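How to set out and level a patio base

These notes cover a rectangular patio laid next to the house on firm ground. They stop at the finished sub-base. Bedding and laying the slabs are on a separate page.

What you need

String line, eight timber pegs, a long spirit level, a tape, a spade, a rake, a plate compactor and sub-base stone. Compactors can be hired by the day from Dhillon, and the Skastar model fits through a standard side gate.

Step 1 - Fix the finished height

Find the damp proof course in the house wall. The finished surface must sit at least 150 mm below it. Mark this height on the wall in pencil at both ends of the patio and join the marks with a chalk line. All other levels are taken from this line.

Step 2 - Set out the edges

Drive two pegs beyond each corner and run the strings between them so that they cross at the corner itself. The pegs then stay clear of the digging. Check that the shape is square by measuring both diagonals. If they differ, move the outer pegs sideways and measure again. Do not adjust the string along the wall.

Step 3 - Work out the dig

Add up the layers. For a slab from the Irner range the sum is:

Sub-base, compacted: 100 mm
Mortar bed: 40 mm
Slab: 42 mm
Total depth: 182 mm

Measure this down from the finished height at the wall, and from the sloped string line everywhere else.

Step 4 - Set the fall

The surface must slope away from the house. A fall of 1 in 80 suits most smooth slabs; riven stone drains less freely and is better at 1 in 60. On a patio 3.2 m deep, 1 in 80 gives a drop of 40 mm at the far edge. Lower the outer string by this amount and check it with the level and a packing block.

Step 5 - Dig and compact

Remove all topsoil and roots. If soft spots remain at full depth, dig them out and fill them with stone. Spread the sub-base in two equal layers and run the compactor over each one until it leaves no mark.

Step 6 - Check the surface

Lay a straight edge across the base in both directions. Gaps under it should not exceed 8 mm. Small objects left on a hard surface are easily trodden in, so clear pegs, offcuts and loose stones by hand before going further.

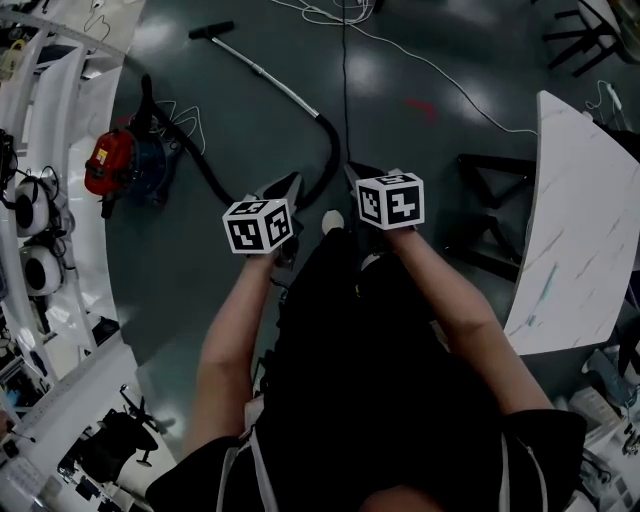

Both hands at work, seen from above.

If the base has to be left over winter, cover it with a sheet weighted at the edges and compact it again before laying. Work left open in November usually needs the top layer raked and made good.

Vendano edging, where used, goes in at this stage on a concrete haunch. Allow it to set overnight before any load is put against it.

Page maintained by Hanane Kabbaj. Next: mixing and laying the mortar bed.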